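Craft Corner: Getting the Glue Guns Ready for November

The craft tables at Canddale open again in November, and the black cloths are back on.
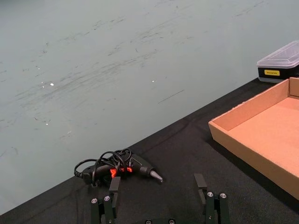 Can I leave a glue gun plugged in while I cut my pieces?
Unplug it if you will be away from the table for more than a few minutes, and stand it on its rest while it cools.

Karla Alvarado has ordered 300 glue sticks, 200 clear and 100 white. Please take them from the supply shelf and put unused ones back there. Let the gun go cold before winding the cord, and keep the loops loose. Cords wound tight tend to crack near the handle.

Small parts go in the cardboard trays. Scraps go in the bin by the door.

Each session has 12 places. To sign up, leave your name with Kazue Minami at the front desk. Bring an apron if you have one.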